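January 2021

Back at Adthorpe after the holidays, and I finally got to try the Helari fingers against the old Steltetum pair, which I've been wanting to do since December.
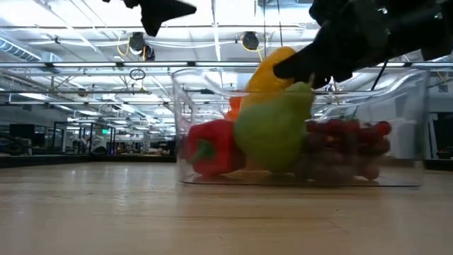

The Helari is a big soft-looking thing and I worried it would be clumsy. I gave it 20 tries. It came down by the yellow pepper, right over the pear, and I held my breath – I do get fond of these vegetables!

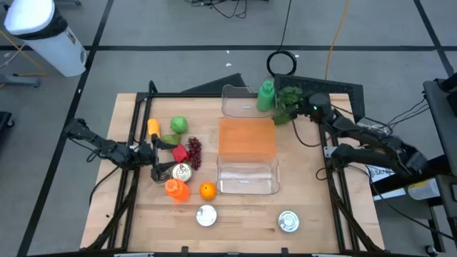 Anyway, 17 good ones, and I went home happy. Ngô controller next.

We use cookies to improve your visit. Accept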